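Na, habt ihr den September auch so verschwitzt wie ich? Ich sitze hier mit einem Glas Apfelschorle und einem Notizblock voller Kringel, denn es geht (endlich!) um unser Mitbringbuffet in Seltby. Letztes Jahr standen plötzlich elf Nudelsalate nebeneinander, und ich gestehe: Einer davon war meiner.

Diesmal hängt im Flur eine Liste. Tragt euch bitte ein, bevor ihr einkauft, und schreibt dazu, ob Nüsse drin sind. Siv Grønli macht wieder ihren Kartoffelsalat mit Dill und sauren Äpfeln, den ich schon zweimal nachkochen wollte und zweimal versemmelt habe – sie sagt, ich schneide die Äpfel zu früh. Kann sein! Platz haben wir für bis zu 79 Leute, danach wird es an den Bänken kuschelig.

Warme Sachen bitte in Töpfen mit Deckel, die zwei Steckdosen am Fenster reichen nur für zwei Wärmeplatten. Brot kommt von Luleck, 35 Laibe sind bestellt.
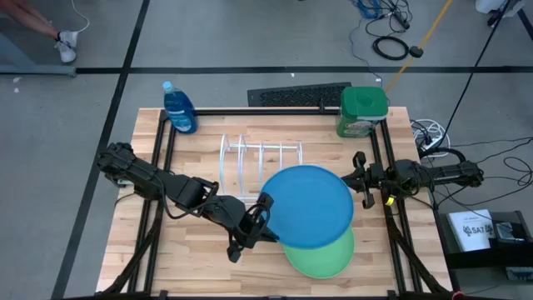
**Kochclub Seltby**

Teller und Besteck bringt bitte jeder selbst mit, am besten mit einem Streifen Kreppband und Namen drunter. Vom letzten Mal liegen bei mir noch drei Schüsseln und ein sehr hübscher Schöpflöffel. Wer ihn vermisst, klingelt einfach, ab 17 Uhr bin ich meistens da.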